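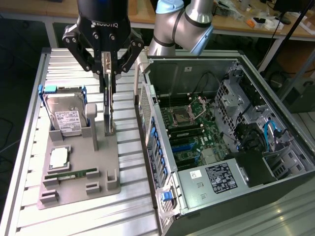 Data Center Hardware Technician, Decommissioning and Spares
Ridness, Leemans site
Reference 2734

Ridness operates storage and compute hosting for mid-sized business customers. The Leemans site is hiring one technician for its hardware desk. The post is full time and on site, and reports to Hilde Verstraete, hardware operations lead.

Scope of the post

The technician receives retired desktop and rack equipment, records it in the asset register, removes reusable parts and prepares the remainder for certified recycling. Storage media are handled under a separate procedure: each drive is matched by serial number to its parent machine before it is wiped or sent for destruction. Up to 69 machines are processed in a normal week. Volume is highest in January, when customer leases expire.

Duties

Log incoming equipment and resolve mismatches against the shipping manifest.
Remove drives, memory, processors and expansion cards, and grade them against the site standard.
Run memory and surface tests on parts intended for the spares pool.
Maintain anti-static storage and report damaged trays and packaging.
Issue spares to the on-call team and close the matching tickets in Tultemon, the internal inventory system.
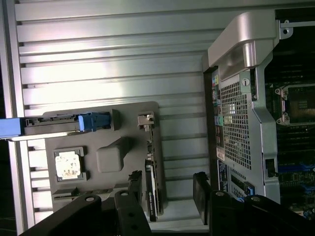 Is a degree required for this post?
A high school diploma or equivalent is sufficient if the applicant also has two years of paid work in hardware repair, refurbishing or data center support.

Requirements

Working knowledge of desktop and server components, including socket types, memory generations and drive interfaces.
Accurate record keeping. Entries are audited each quarter.
Ability to lift 50 lb with a second person and to stand for long periods.
Written English adequate for ticket notes and handover reports.
A background check is completed before the start date, as the post involves access to customer media.

Experience with scripted drive erasure or with Susemska rack equipment is useful. Training is given on both.

Hours and conditions

Shifts are eight hours, with a rotating early and late start. On-call duty applies one week in 6 after probation and is paid separately. Safety shoes and wrist straps are supplied. Parking is free. The pay band is sent to all applicants invited to the first interview.

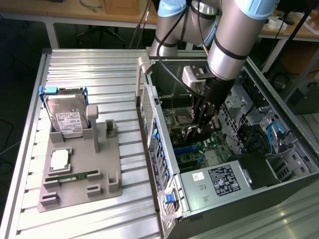 Desktop tower with motherboard and expansion slots exposed.

How to apply

Send a resume and a one-page summary of relevant work to Liesbeth Van Loon, recruitment, quoting the reference above. Applications close on 6th July. Late or incomplete applications are not held over. Selection consists of a telephone interview and a practical session at the Leemans site with Jelle Van Wijk. Applicants who need adjustments for the practical session should state this in the application.

Agency submissions are not accepted.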